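Desktop computer case interior

The interior of a desktop computer case is the space that holds and supports the main parts of a personal computer. In a tower case, the motherboard is fixed to one large side wall, and the opposite side is closed by a removable panel. For repair or teaching, the tower is usually laid on its side so that the board faces up and the parts can be reached from above.

Drives

Hard drives of the 3.5-inch size have been common in desktop machines for decades. They are held by screws, by rails, or by plastic brackets that snap into the case. Many makers mold the parts a user is meant to handle in a bright color, often blue or green, so they stand out against the bare metal. 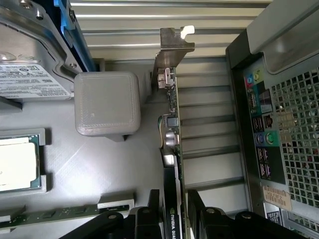

Inside an open desktop case, with a 3.5-inch hard drive and a blue plastic bracket.

Expansion cards

Graphics cards, sound cards and network cards plug into slots on the motherboard. Each card has a metal bracket at one end, which lines up with an opening in the rear wall and keeps the card from tilting. Older cases use one screw per bracket. Later office and workstation models often use latches that can be opened by hand.

Slots of different lengths and colors may appear on the same board. The color has no fixed meaning between makers, and the manual is the only safe guide to which slot is which.

Processor and memory

The processor sits in a socket and is held down by a metal frame with a small lever. A heatsink is normally clamped on top of it, with a thin layer of thermal paste between the two. An empty socket should be kept covered during storage, as the contacts inside are easily bent.

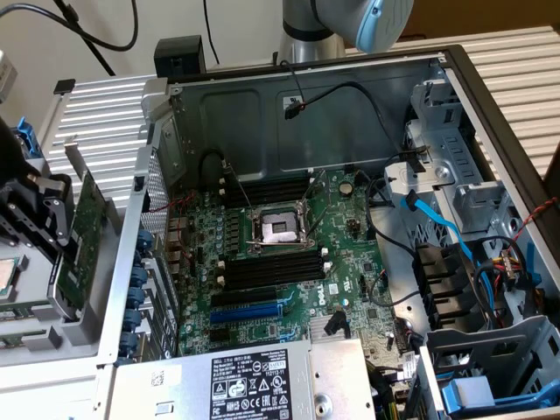
Memory modules stand upright in long, narrow slots with a latch at one or both ends. Boards built for workstations may have two banks of four slots, one on each side of the socket - an arrangement that keeps the signal paths short. Modules are generally added in matched pairs or sets, in the order given by the maker.

Power supply

The power supply is a closed metal box with a label listing its output voltages and safety marks. In the usual color scheme, yellow wires carry 12 volts, red wires carry 5 volts and black wires are ground. The box is not meant to be opened by the user, even when unplugged.

Use in teaching

Retired office towers are widely used in repair classes. Liette Zacharias, in her course book for the Kelanthorpe evening school, has students take out the parts in a set order: cables, cards, memory, drives and then the processor. Vidar Bråten's later revision moves the drives to the front of the list and adds a section on sorting screws by size.

See also: Motherboard; Computer cooling; Electronic waste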